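Moving the button task to the new planner

I spent most of the week taking the old scripted controller out of our button pressing task and putting a proper planner behind it. The task is small. The arm has to press three colored buttons in an order it's given, and leave everything else on the table alone. It all runs in simulation for now, on the Nevetby scene set.

The old script had a fixed list of waypoints for each button. It worked as long as the buttons stayed where the script expected them. When I let the scene loader shift them a little, the arm went to the old spots and closed on air.

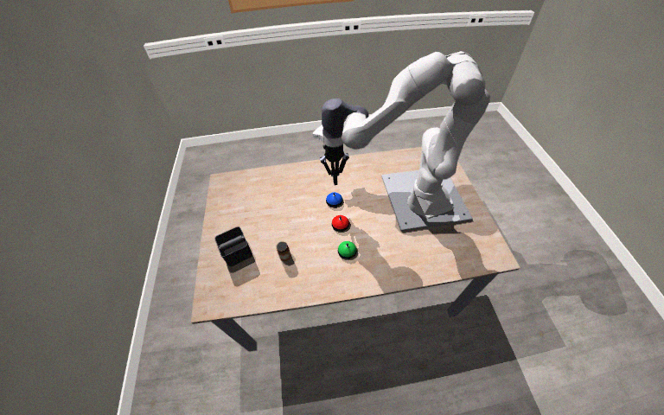

Gripper over the blue button, fingers still open.

The new version is split in two. Corkley, our perception node, takes the camera views and gives back a position and a color label for each button. Nalamex, the planner, takes a target pose and returns a joint path. Between them is a short state machine: hover, close, descend, press, retreat. I kept it dumb on purpose – if a step fails, it goes back to hover and asks for fresh positions.

Most of my time went on frames. Corkley reported positions relative to the camera and Nalamex wanted them relative to the arm base. I had the transform right for one camera and inverted for the other. The two views would each look fine alone, and then the merged estimate landed between two buttons. I now log both estimates before merging and reject the pair if they differ by more than 25 mm.
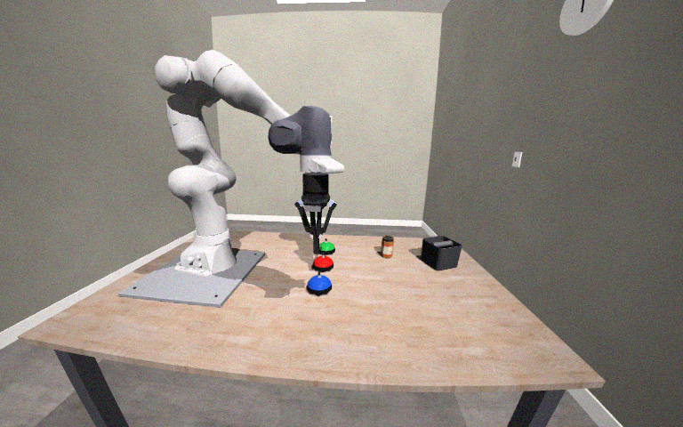 Seen from the other side, with the fingertips close together.

The second problem was the approach. Nalamex likes short paths, and the short path between two buttons is a low one. I added a rule that the wrist must go up to the hover height before it moves sideways. That makes each run longer, but the fingers stop clipping the neighboring button. The bin and the jar are in the planner as plain boxes with a bit of padding, and I haven't had to touch those since September.

I also moved the press check out of the planner. It used to call a press done when the path ended, and that says nothing about the button. Now the simulator's button state decides, with a timeout of 2 seconds.
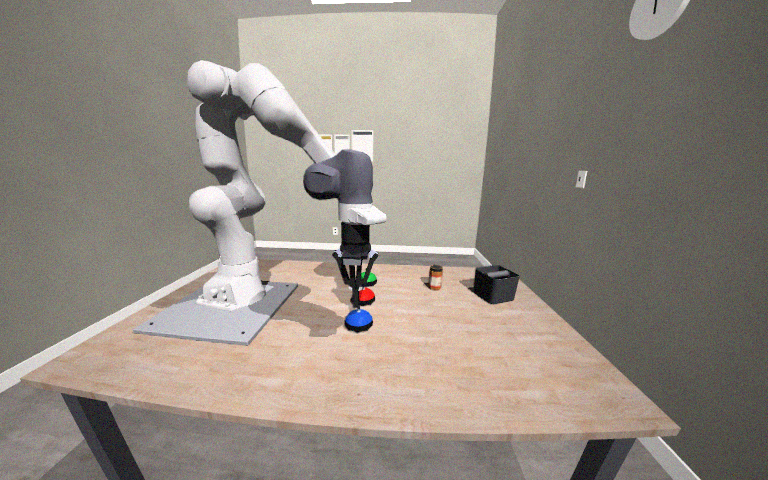
Ong wrote that the hover rule belongs in the cost function and should not be a hard constraint, because a hard one will make the planner give up as soon as the table gets crowded. I think that's fair. I've left it hard for this round so the failures are easy to read in the log, and I'll try the cost version next.

On the last batch I ran 490 episodes with shuffled button order. 30 of them failed, and nearly all of those were color labels swapped between red and blue under the dimmer light settings. So the next job is in Corkley.
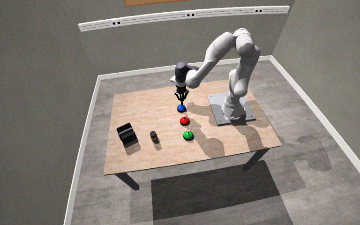
Why not train one policy for the whole thing and skip the planner? I may do that later, but I want a baseline I can step through line by line first, and the planner runs will give me clean demonstrations to train on.

The config files are in the usual repo, under the button task folder. If you pull them, rebuild the transform cache first or you'll get the old camera poses.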